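6.4 Arm stops with code 428 (cable snag)

Applies to both arms on the Gumora bench. Added after the Friday stop at Fostham, where the left arm lost its grip half way through a plate lift. Nobody hurt, one plate gone.

CAUTION: do not clear the code from the screen until you have looked at the cables. Clearing it lets the arm move again straight away.

1. Press the stop button. Wait for both arms to hold still.
2. Keep hands out from under the grippers. A gripper can drop what it's holding when power goes.
3. Write down the code and which arm threw it.
4. Follow the cable from the gripper up to the top joints. Look for nicks, flat spots, a loop pulled tight.
5. If the outer skin is split – stop here, lock off, ring Ankit Joshi on extension 149.

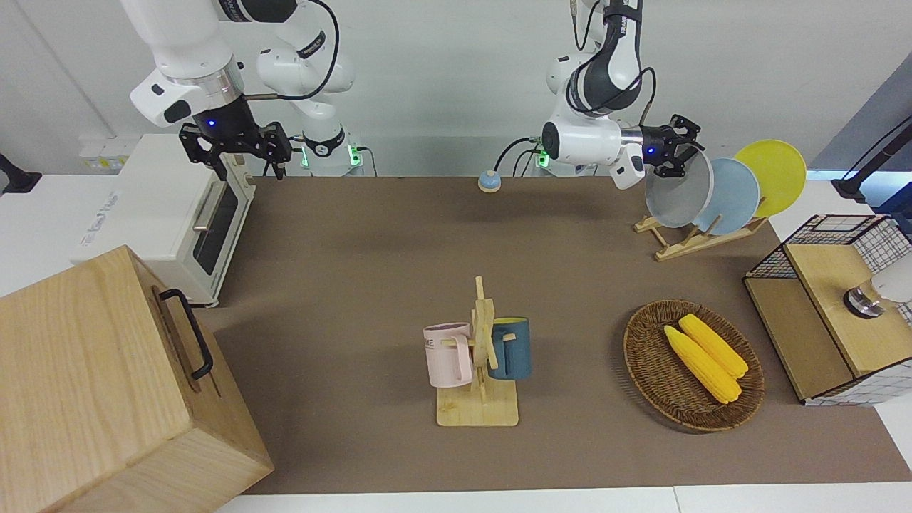 Slack is what usually causes a 428. Too little and the plug gets tugged at full reach, too much and the cable catches on whatever is near by. Check it with the arm in its worst pose, not parked. For the left arm that means curled down with the gripper out sideways at the rim of the grey plate, front of the rack. For the right, gripper pointing down by the toaster oven, and watch the thin black cable looped off the back of the arm. Hold each pose for 40 seconds and look again.

6. Re-clip the cable if it has slipped. Finger tight only.
7. Jog the arm by hand control, speed at lowest setting, through the full reach. Second person on the stop button.
8. Clear the code. Run one lift with nothing breakable in the rack.

Note: a blue light on the gripper housing does not mean the cable is sound. The Fostham one was lit the whole time.

Note: if 428 comes back with in 225 cycles change the cable, dont re-clip it again. Spares are kept at Skeswood.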